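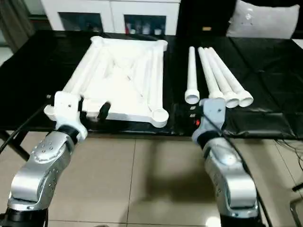
Chapter 6
Tubes, Sockets, and the Order You Do Things In

I learned to put furniture together on a shoe rack from a company called Jerkitz, and I learned it badly. I was nineteen, I had one evening, and I figured a bunch of plastic tubes that push into each other couldn't possibly need reading up on. By eleven at night I had a very nice rack with one tube left on the rug and no way to get it in without pulling half the thing apart again. So I pulled half the thing apart again!

This chapter is for the person I was that night. We're done with screws for a while (Chapter 5 had plenty of them) and we're moving on to push-fit frames, the kind where one end of a tube is narrow, the other end is wide, and the narrow one goes into the wide one until it stops. Laundry stands, shelving, kids' play tables, garden racks -- once you start looking, you find them all over the house.

My friend Hemi Lockyer taught the evening class that this book grew out of, and she always started with the same exercise. She'd put a bag of parts on each table and tell everybody to lay them out for ten minutes without joining anything. People hated it. They'd pick up two pieces and sort of sneak them together under the table edge. But the ones who stuck with it and laid their tubes side by side, all the sockets facing the same way, were the ones going home on time.

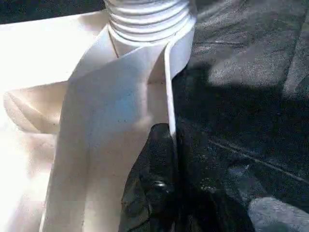 So let's talk about what goes where. In a push-fit kit you have long pieces, which I'll call rails, and you have the pieces that turn corners, which I'll call nodes. The rails are easy. They're mostly alike, and if you mix up two of the same length it won't matter one bit. The nodes are where people go wrong, me included. A node can have two openings or three or four, and it may look fine from one side and be completely backward from the other. Turn each one over in your hand before you commit it to anything. I like to put a bit of masking tape on the side that's going to face up.

Then there's the middle of the frame, the bracing. Bracing keeps a rectangle from leaning over into a diamond, and it goes in early, while the corners still have some give. If you leave it until last you'll be where I was with my shoe rack. 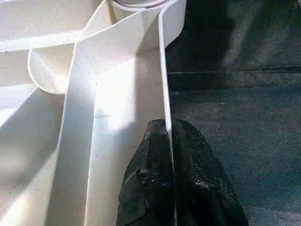
Ribs deserve a section of their own, and they'll get one in 6.2, but I want you thinking about them now. Molded plastic parts are often thin, and a thin flat sheet bends if you so much as look at it. Stand a narrow strip up on its edge, though, and it gets a lot stiffer in that direction. Look at the slim white flange running almost straight up and down in the close-up, with the wide flat band slanting away to its left. Try the same thing with a strip cut from a cereal box: hold it flat, then hold it on edge, and press down gently each time.

One more thing before the first project. Push the tube straight in. If you come at a socket from an angle the collar takes all the strain, and collars crack. Barrett Sorensen, who tested every project in this book on his own porch in April, broke two that way and sent me a very short message about it. Twist a little as you push, stop when it stops, and please leave the hammer in the drawer.

What you'll need for Project 6.1: a clear table, a roll of masking tape, a pencil, and any push-fit frame you have around the house that you don't mind taking apart. Start by taking it apart.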